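Orwood cell: setup and upkeep notes

This README covers the Orwood cell, the single-arm station we use for kitchen tabletop tasks. It describes how the cell is mounted, checked and serviced. Recording formats are in a separate file, and so are the task scripts. Maintained by Sowmya Sastry and Panagiotis Michailidis.

Contents of this folder

- `mount/` — drawings for the wrist bracket and the cable clip
- `calib/` — wrist camera calibration, one file per remount
- `log/` — service log, plain text, newest entry last
- `checks.md` — the start-of-session list in printable form

Gripper

The two fingers are linkages with screwed clamp blocks at the joints. The screws work loose over a few hundred cycles. The log has 447 open/close cycles before the first slip we could measure, so the rule is now to check every clamp screw after 100 cycles. Use the short hex key from the cell drawer. Tighten left, then right, then go back to left. Do not use threadlocker on the fingertip screws, as the tips are swapped between tasks.

After any work on the fingers:

1. Open the gripper fully and confirm that both tips stop at the same height.
2. Close on the gauge block and read the gap on both sides.
3. Write both readings in the log, even if they match.

Cables

The thick black cable enters the gripper housing at the lower left of the wrist view, with the thin yellow wire next to it. Leave enough slack for a full wrist turn. Rezaul Pathirana replaced the yellow wire in June after it chafed through at the old clip — entry 177 in the log has the part number and the routing.

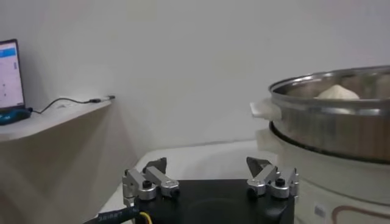 Wrist camera view with the fingers open, steel pot and white base at right.

Appliance placement

The pot and its base go on the right of the tabletop with the handles toward the gripper. Run the placement script after moving either one. It stores a new approach pose and keeps the last 9, so an old layout can be restored.

Keep loose leads on the shelf away from the arm's sweep. The limits in `calib/` do not know about them.

Wrist camera

Recalibrate after every remount, and after any collision that trips the stop. Wipe the lens with a dry cloth. White surfaces wash out at the default exposure. Afroza Wickramasinghe has a lower setting in `calib/exposure_low.txt`, but it makes the fingertips hard to separate from the housing and we have not adopted it.

Known issues

- The right finger reads slightly wide when the arm starts cold. Cycle it before step 2.
- The cable clip drawing is one revision behind the part on the arm.

Contact: Shanthi Mridha, Vurnis cell maintenance | © Vurnis | Back to top

This site uses cookies to remember your display settings. Accept | Decline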